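Rorkotau Hand Guide: eight weeks of teaching by demonstration

I've wanted to write this one up since June, when Darius Lepik lent me his Rorkotau for an afternoon and I didn't want to give it back. Now I have my own, and I'm still having a great time with it.

Quick version for anyone new to it: the Hand Guide is a leader handle you clamp to your bench. You move the handle, the arm across the table copies you, and the software records every run. After enough runs you train on them and let the arm have a go by itself. Mine cost 2,500 with the foot pedal, and I'd say get the pedal. Starting and stopping a recording with your foot keeps both hands free, and you'll do it hundreds of times.

Setup was easy. The clamp is solid, the cable is long enough to sit well back from the table, and calibration is one pose and a button press. I was stacking things before lunch (badly, but stacking!).

Bricks are what I keep coming back to for practice. The big toddler-size ones are forgiving to grip, but they still have to line up with the studs before they'll press down, so you find out very fast how good your control is.

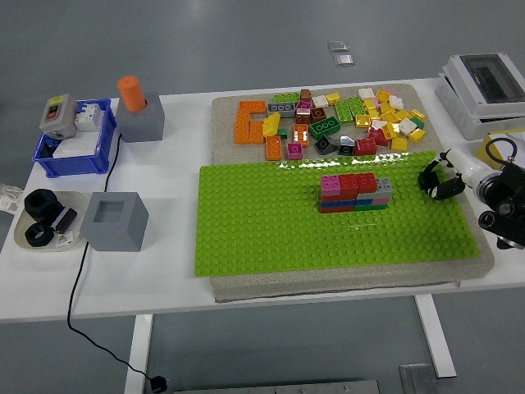 What sold me is the feel. There's a light push back in the handle when the gripper meets something, and after a few tries you start to trust it. My old Timdale handle had nothing like that, and I used to lean on parts far too hard. With this one I ease off without thinking – and the recordings are much smoother for it.

I did 100 runs of one simple pick and place first, trained on those, and got something shaky. At 200 it was a different story, and most of the gain came from varying where I put the brick at the start.

Gripes? The wrist twist runs out sooner than I'd like, so you sometimes have to let go and re-grab. The Zhong export plugin drops the pedal marks, which meant trimming runs by hand until I switched to the Likunberg one. And the handle grip gets slippery after an hour or so. I wrapped mine in tennis tape.

Would I buy it again? Yes, in a heartbeat. I've got a second clamp on order so I can try it left-handed.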